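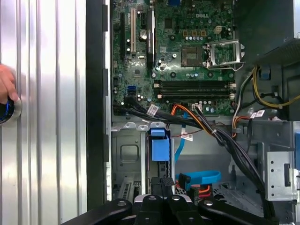
4.2 Opening the case and reaching the board

Most of the machines that came through the Clonden workshop were ordinary office towers, the sort that spend their working lives under a desk and are seldom looked at until they stop. We had expected, rather naively, that the slow part of taking them down for parts would be the small screws. In practice the participants spent a good deal more of their time simply finding out where they were, and it seems worth dwelling on this stage a little before we come to the removal of the individual parts in Section 4.3.

A tower standing upright on the bench shows very little of itself. Once it has been laid over and the side opened, the whole board faces the person working, and the places where parts are held can be compared with one another at leisure. Our participants, nearly all of whom were new to this work, tended to pause here for quite some time. We came to think of this as the reading stage, and we grew rather fond of it. People would lean in, follow a cable with a finger, go back to where they had begun and follow it again. Several told us afterwards that they had been a little afraid of the inside of a computer, and that it was a relief to find it laid out so plainly. 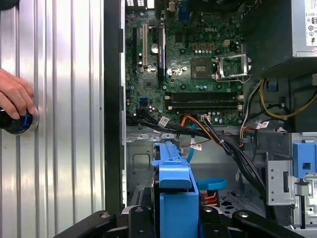 Figure 3. Interior of an opened Dell tower. The processor socket is empty and its metal bracket is raised; the memory slots run across the lower half of the board.

The processor socket was, for nearly everyone, the first landmark. With the bracket standing open, as in Figure 3, the square recess is hard to miss, and the golden-brown of its contact area sets it apart from the green around it. It is also the part that calls for the most care. We asked participants at Villel and at Clonden alike to leave the socket well alone once the processor was out, and to lower the bracket before turning the case or moving it to another bench. This last request was forgotten quite often, especially towards the end of an afternoon, and we have since moved it to the top of the bench card, where it seems to do better.

The memory slots gave much less trouble. They lie in a neat bank, they are long, and the small clips at their ends give a fair hint of how they work. The expansion slots on the left of the board were a different matter. A white slot between two black ones looks as though it ought to mean something important to the person taking the machine apart, and we were asked about it in almost every session. We found that a short explanation of PCI and its successors, given once at the start, saved a great many questions later on, although one or two of the older participants plainly enjoyed asking them and we should be sorry to lose those conversations altogether.

Cables were the real source of delay. Power leads in a tower of this kind come away from the supply in a bundle and are led past the board to wherever they are needed, so that a hand working in the lower part of the case is very often working among wires. The Aguirre handling guide, which we adopted with small changes, advises unplugging every lead before any part is lifted. Our participants disliked this — it felt to them like making a mess in order to tidy up — and many preferred to push the bundle aside and carry on. We let both habits run for a while so that they could be compared. Those who freed the leads first were slower to begin with and had fewer interruptions afterwards, and the difference was large enough that we now teach the guide's order to all newcomers.

Of the 3078 parts entered in the Grernulov register over the whole study, 77 were marked as damaged during removal. The notes beside those entries are brief and not always easy to make out, but a snagged cable is named more often than any other cause, and bent socket contacts come next. We would not wish to press the register too hard, as it was filled in by many hands and some of them were in a hurry to get home.

We also kept an eye on how long the reading stage lasted. A first attempt commonly took about 90 seconds between the opening of the case and the first deliberate touch of a part. This shortened with practice, as one would hope, though it never quite vanished even among the most experienced people at Villel, who would still look the whole board over before choosing where to start.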